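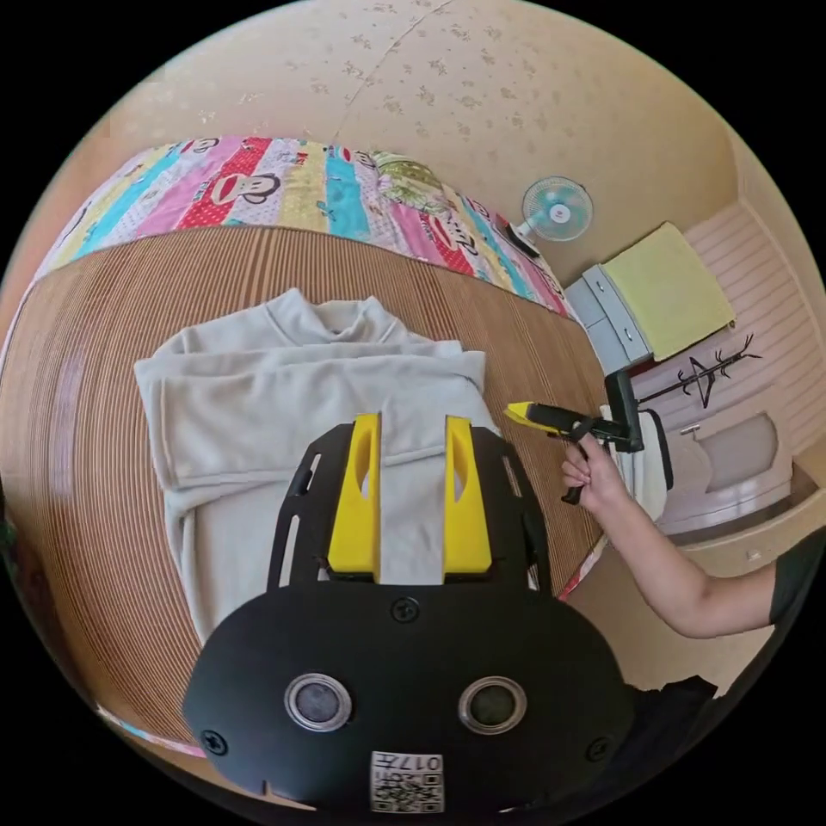

4.2 The notice period and the role of the mediator

In both towns the law requires that a union gives notice before a stoppage can begin. In Althorpe the period is 10 days, and in Merkau it is 21. The difference has its origin in the older local agreements, which were copied into the present rules without much debate. Earlier studies have mostly treated the notice period as a technical matter. Abou Jaoude is an exception, and argues that the length of notice decides which side must speak first. Our interviews support this argument for Merkau, but only in part for Althorpe.

The dispute that we study concerned the bus drivers of the Urnulell company, which ran the local lines in both towns under two separate contracts. The drivers asked for a paid break between split shifts. The company answered that such a break was already included in the hourly rate. The two branches of the union put forward the same demand in the same week of February, and for this reason the case offers a comparison which is not often possible.

In Merkau, the long notice gave the town council time to discuss the matter at its ordinary meeting. Several councillors wished to ask the national labour ministry for an intervention before any stoppage had taken place. The union branch regarded this as a breach of good practice. One shop steward told us that the members "felt they were already told to go back to work when they had not yet left it". The mediator was called in late, when both sides had made public statements from which it was difficult to withdraw.

In Althorpe the order of events was different. The mediator was appointed on the day after the notice was received, and she asked both sides to stop speaking to the newspapers until the first meeting was over. The company agreed at once. The branch agreed after a vote which was held in the depot at six in the morning, before the first buses went out. We have not been able to obtain the minutes of this vote, and we rely on the memory of those who were present. Their accounts agree on the result but not on how many people spoke against it.

It would be easy to conclude that a short notice leads to a quick settlement. We want to be careful on this point. The Althorpe depot was smaller, and most of the drivers had known the local manager for many years. In Merkau the manager had been replaced in the autumn, and the shop stewards had met him only twice. Pallavi Srivastava, who carried out the interviews in Merkau, noted that the word "trust" was used mainly when people spoke of the former manager.

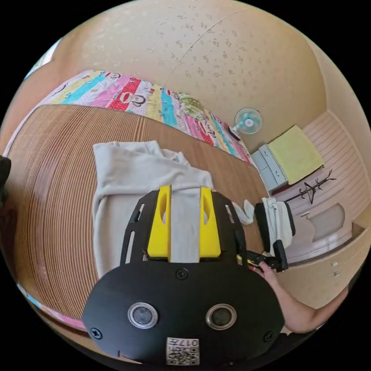 Figure 3. Two yellow gripper fingers pressed down on a light grey cloth.

A second difference concerns money. The Merkau branch had a strike fund from which each member could receive 900 crowns per week. The Althorpe branch had no fund of its own and depended on the regional office. According to the usual model, a branch with a full fund can wait longer and will therefore accept less in the first round. In our material we find the opposite opinion among many members in Merkau. They were afraid that the fund would be used up before the summer, when the contract was due for renewal, and they pressed the negotiators to finish early. The negotiators themselves did not mention this pressure until we asked about it directly.

The role of passengers should also be considered. In Althorpe a group of parents wrote to the mediator about the school lines, and she allowed their letter to be read at the second meeting. There is no rule which permits this, and also none which forbids it. Jaruwan Kamolrat has suggested, in comments on a draft of this section, that the letter gave both sides a reason to move without appearing weak. We consider this a reasonable reading, although the company's representative denied that the letter had any influence on the offer.

The rules on notice say nothing about what the parties must do while the days are passing. In Merkau no meeting took place in the first 10 days, and this was fully legal. Section 4.3 examines whether a duty to meet during the notice period, as proposed by the Merkau branch, would have changed the position of the council.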